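What I learned from teaching a robot to tidy up

My part of the project was the demonstrations. Fuad Shiferaw did the training code and Nantana Suwannarat did the testing, so if the data was bad it was my fault (and for the first fortnight it was pretty bad!).

The task sounds daft when you say it out loud: pick up a hairbrush and put it in a cup. We chose it after Adanech Hailu, our supervisor, told us our first idea of folding towels would eat the whole term. A brush has a fat end and a thin end, you have to grab it in the right place, and then you have to turn it upright before it'll go in. Plenty to get wrong.

We started with remote control, using the joystick setup the group calls Tirnik. I hated it. One go took me ages and I kept knocking the cup over, so after 22 usable recordings we gave up and moved to the hand-held grippers. You hold one in each hand and just do the job yourself, and the recordings get turned into arm movements later. Much nicer – my wrists ached by the end of a session, but I could get through a proper batch before lunch.
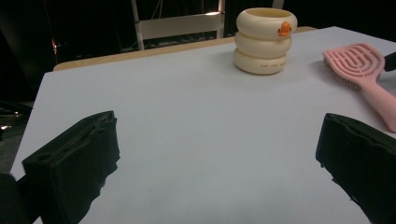
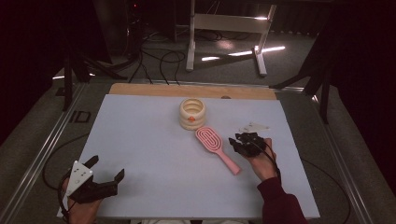

The cup and the pink brush on the white work surface, from a gripper's own view (first) and from head height (second).

Our target was 600 demonstrations and we got to nearly that by the end of July. My first 100 were all far too alike. I'd put the brush down in the same spot, at the same angle, every single time, and Fuad's model learned to reach for that spot whether the brush was there or not. After that I made myself a rule: move both things before every go, and swap which hand does the picking up every so often.

The other thing I had to unlearn was being quick. If I snatched at the handle, the finger positions in the recording jumped about and Fuad had to throw the whole take away. Going slowly felt silly but we binned far fewer.

Nantana ran 100 trials with the final version. It was good at picking up the brush and a lot less good at getting it into the cup, mostly because the handle caught on the rim and the arm kept pushing. I'd like to record some goes where I miss on purpose and then fix it, as there's hardly any of that in what we've got. Sigita Vītola is taking over the grippers next term and I've left her my notes, plus the list of takes to skip.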